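Chapter 4
Looking After a Two-Armed Cell

By now you have met the Storkley cell on paper, and I hope you have forgiven me for how long it took us to get through the wiring charts in Chapter 3. It is time to walk up to the table and get to know the thing properly, the way you would get to know an old car you meant to keep for years (and the one at our Allham shop has been kept for years!).

Most of the trouble in a cell like this begins small. A gripper finger wears a little, a cable gets tugged a bit farther than it likes, a mounting bolt eases off over a busy March, and then one morning the arm reaches for a handle and closes beside it. Our log at Allham runs to 597 entries, and 325 of them have to do with grippers or the cables that feed them, so that is where we will spend most of our time.

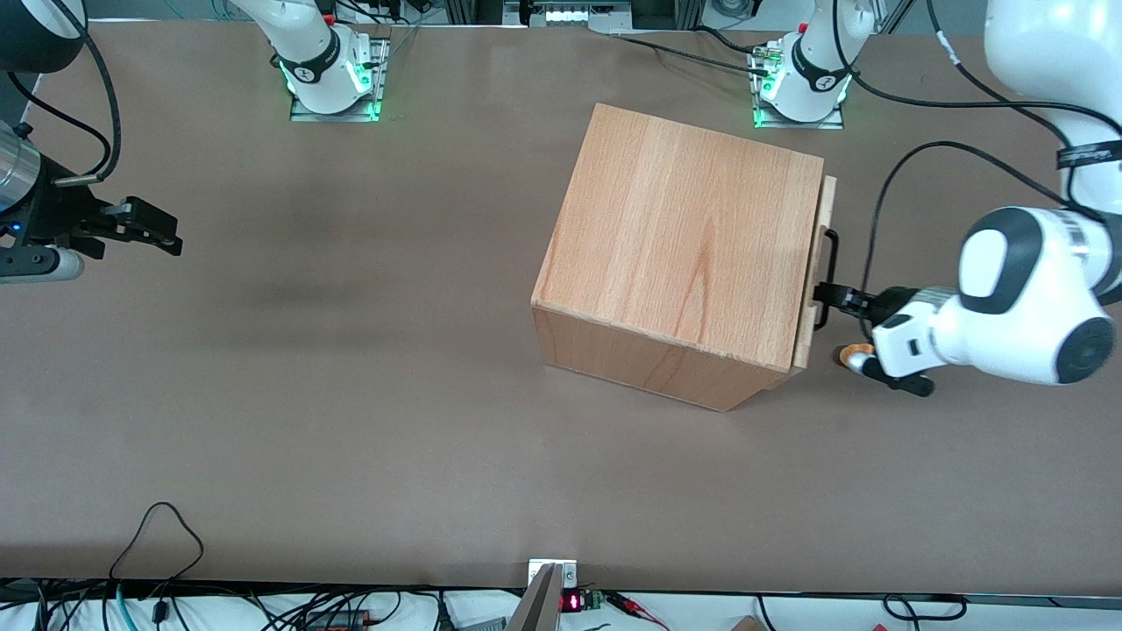 We start every check the same way, with one arm holding and the other standing by. Let the holding arm keep its grip while you follow its cable with your eyes, from the upper link down to the gripper, looking for rubbing, kinks and tight bends. Keep your hands outside the table edge until the power is off. Then do the other arm, and write down what you found even if you found nothing.

The Sala check sheet is printed on page 111, and you are welcome to copy it. Section 4.1 takes up the fingers, and you will want a clean rag and a 2 mm hex key beside you before you turn to it.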